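Re: [floor-and-home] Can they do the chores yet?
Posted by Marlina Liew, March, 9:40 pm 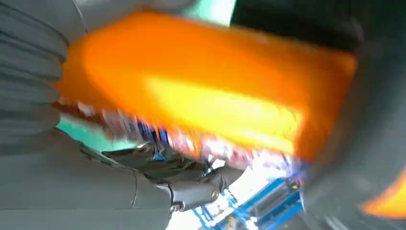
Afiq asked a fair question and I said I would answer it properly after I had some time, so this is long. His message is quoted first for anyone who joined the list after it went out.

Afiq Halim wrote:

> My sister-in-law runs a small grocery in Lorcombe and she keeps
> sending me clips of robot arms folding towels and stocking shelves.
> She wants to know if she should hold off hiring a second evening
> person. I told her no, but I couldn't tell her why, except that the
> clips all look sped up. Some of you work with these things. Can a
> machine do the ordinary jobs in a shop yet? I mean the boring ones:
> put the stuff in the bin, carry the bin, put the stuff on the rack,
> wipe up what fell. And is the house any easier or is it harder?
>
> Afiq

The short answer for your sister-in-law is the one you gave her. Hire the person.

The longer answer depends on which of those four jobs you mean, and they are further apart than they look. I worked two years at Penner on the packing side and now I do test planning for Casach, so most of what I know is about bins and racks. I know less about wiping up.

Take carrying the bin. A hard plastic container with a decent rim is a good object for a gripper. It doesn't change shape and the color can be picked so that it stands out from everything else. If the bin always starts in the same place and goes to the same place, this was solved long before anybody made clips about it. What is newer is doing it when the bin has been left crooked, or pushed against something, or is heavier at one end. That works a good part of the time. When it fails, it usually fails by tipping the bin, and then you have a different job on your hands.

Putting things into the bin is harder, and it's harder in a dull way. Boxes are fine. Cans are fine if they are standing up. Anything in a soft wrapper is a nuisance. A bag of chips or a pack of tissues has no fixed shape, and the printing on the wrapper catches light so that the depth reading goes bad right where you want to grab. Bright wrappers next to each other can also read as one big thing. A person reaches in, feels the top one slide, and adjusts without thinking about it. Most grippers I have worked with feel very little. They close until they meet resistance and hope it was the right resistance.

Then there is the view. If you put the camera near the hand, you get a close look at what you are picking up, but the fingers and the object itself get in the way. Once you have hold of something large, it can fill most of what the camera sees. The machine is then putting the thing down partly from memory. If you put the camera up on a post instead, the arm gets in the way. People use both, and then they have the problem of making the two agree. Light is part of this too. A shop with a big front window is a different place at 8 in the morning and at 4 in the afternoon. We had a setup that ran well until the sun got round to that side of the building, and we spent longer than I want to admit checking the software first.

Putting things on a rack is where I would stop your sister-in-law if she was reaching for her checkbook. Wire and bar racks are bad for machines. The bars are thin, they repeat, and you can see the next shelf through the first one. Facing up a shelf – pulling everything to the front, labels out, old stock ahead of new – is a job a teenager learns in an evening. I have not seen a machine do it in a working store at a speed the store would accept.

Wiping up what fell I will leave to Selma Janevski if she is still on the list. My impression is that wiping a flat surface is coming along and that noticing something needs wiping is a long way behind.

On your last question, the house is harder. In a shop you can change the room to suit the machine. You can tape the floor and buy all your containers in one color. At home people won't put up with that, and they shouldn't have to. The laundry is on the chair and the chair has moved.

The clips being sped up is worth checking every time. Look for a number in the corner. A lot of honest groups print one. If it says 2x and the arm still looks slow, you know how slow it is. Also look for whether the clip shows the machine starting from a mess or from a table somebody laid out. And ask if a person was steering it. There is nothing wrong with steering, it is how a lot of the training gets done, but it isn't the same as the machine doing the chore.

The one trial I was close to that might interest her was at Wondarow, the parts distributor. They wanted full bins moved from a packing table to a rack by the loading door. The target was 2000 moves with no more than 2 stoppages needing a person. We got through the 2000 moves. We did not get the 2 stoppages, and I'm not going to give the real number on an open list. Wondarow kept the arm on for the one route where it did well and put people back on the rest, and as far as I know that's still how they run it. I thought that was sensible. The arm does a stupid walk back and forth that people didn't like doing anyway.

So if she has a job like that, the same bin along the same path all evening, it might be worth a look in a while. A small grocery doesn't usually have one. The evening person is also locking up, answering the phone and telling somebody where the yeast is.

Happy to answer questions but I am slow in March – it's our busy month.

Marlina

Comments (4)

Homa Kiani
The rack part matches what we found. We ended up putting solid panels behind the shelves so the camera had something to stop at. It helped more than the new camera did.

Azlan Goh
Did you try marking the rim of the bins? We put a stripe on the short ends and it cut down on the tipping, though it wears off where the fingers close.

Marlina Liew
Azlan, yes, same wear. We went to a molded notch in the end. Costs more and you have to replace all the bins at once.

Afiq Halim
Thanks for this. I forwarded it to her and she has put the ad up for the evening job. She also says the yeast is by the flour.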